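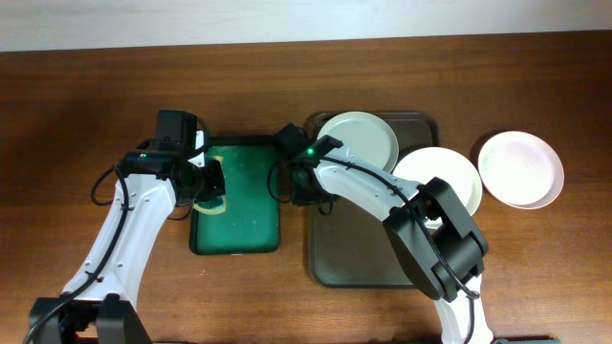 Setting your work zero on a small CNC router gets a lot easier once you do it in the same order every time, and I wish I'd written mine down years ago! Start with the machine homed and the spindle off, then clamp your stock and jog over to the front left corner. Watch which way the grain runs, too. On a brown wooden top like this one it goes left to right, so I'd call that direction X and do my long facing passes along it.

Now for Z. Lay a slip of paper on the stock and bring the cutter down slowly, in tiny steps near the end, until the paper just drags — then zero Z and raise the cutter before you touch anything else. My clearance height is 7 mm, which gets me over the low clamps I use (measure yours, please!).

Last of all, run the whole program in the air, 40 mm up, with your hand near the stop button. Charito Rivera talked me into that one on a Wednesday night, and I've done it ever since.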